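The quote for a single-arm cell at Korkunwood was easy to approve. The consumables line took longer.

Xiuying Cheng, who plans equipment for the packing and linen-folding trial there, had priced the arm, the controller and the mounting plate by February. Fingers were left as a footnote. The supplier, Pestik, lists a replacement pair at $249, and her first draft allowed for one pair a year. The revised draft allows for five.

"Fingers are tyres," she says. "You don't capitalise tyres."
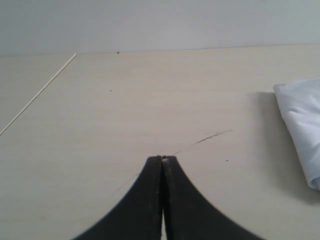

Closed fingertips over the work surface, with light scuffing at the blunt ends. A thin stick and a folded white cloth lie to either side.

Work surfaces raise a similar question. A marked tabletop costs little to replace, but a new one means recalibrating, and Skerura bills that as a site visit. Cheng has set aside $3,000 for the first year — labour and travel included — and moved it out of contingency into operating costs.

The competing bid, from Teixeira, bundled fingers and calibration over a seven-year term. It was cheaper on paper until the exit clause was costed. Korkunwood will buy outright and review the spares holding after the first stocktake.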